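Padness Court Residents' Association
Minutes of the regular meeting, 5/18/25

Present: Shalini Sandhu (chair), owners or tenants from 2 of the three buildings, one guest from Javer Floor Care. Building C sent no one, but gave written comments.

1. Minutes of the last meeting

Accepted with one correction. In the part on the stairwell windows, "replaced" should be "repaired".

2. Hallway carpets

The main matter of the evening. Two written offers were received for the deep cleaning of the hallway carpets in all buildings. The area is 1062 square feet, measured by Javer. Ververidis Cleaning used the same measure for their offer, so the prices can be compared.

Javer asks 194 dollars for each building, with stain treatment included. Ververidis is cheaper, but they charge separately for stairs and for moving the door mats. The guest from Javer explained that they use hot water extraction and that the carpet needs one night to dry. A tenant from building A asked if people can walk on it in this time. The answer was yes, with clean shoes or socks, but no strollers or bicycles.

There was a long discussion about replacing the carpet completely. Some owners in building B feel that it is too old and the cleaning is money lost. The chair said that replacement was not in the budget for this year and must be put to a vote of all owners. It was agreed to clean first and to look again at the condition in September.

Decision: Javer's offer is accepted. Shalini Sandhu will sign it and ask for the work to be done one building after the other, so that there is always a dry entrance for deliveries.

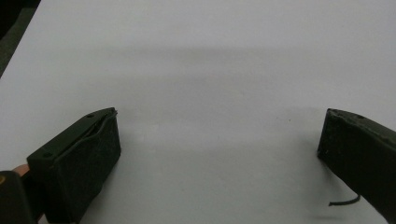
3. Tile floor in the laundry room

The grout between the tiles is dark near the machines. Building C wrote that ordinary mopping does not help any more. Javer can clean and seal it on the same visit for 88 dollars extra. One owner wanted to try first with a brush and a grout cleaner from the store - this was discussed, but there was no support for it.

Decision: add the laundry room to the order.

4. Odor at the Skevdale Street entrance

Reported again by three tenants. It is stronger after rain, so it is maybe not the carpet but the floor under it. Javer will lift one corner and check before they clean. If the wood is damaged, they will stop there and inform the chair.
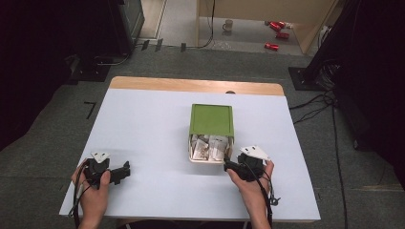 5. Notices to residents

Every household will get a paper notice under the door one week before the work. Shoes, plants and umbrella stands must be taken inside the apartments. Things that are left in the hallway will be put in the bicycle room.

6. Other matters

The light on the second floor of building A is still not working. The chair will call the electrician again.

Next meeting: in September, same room. The date will be put on the board by the mailboxes.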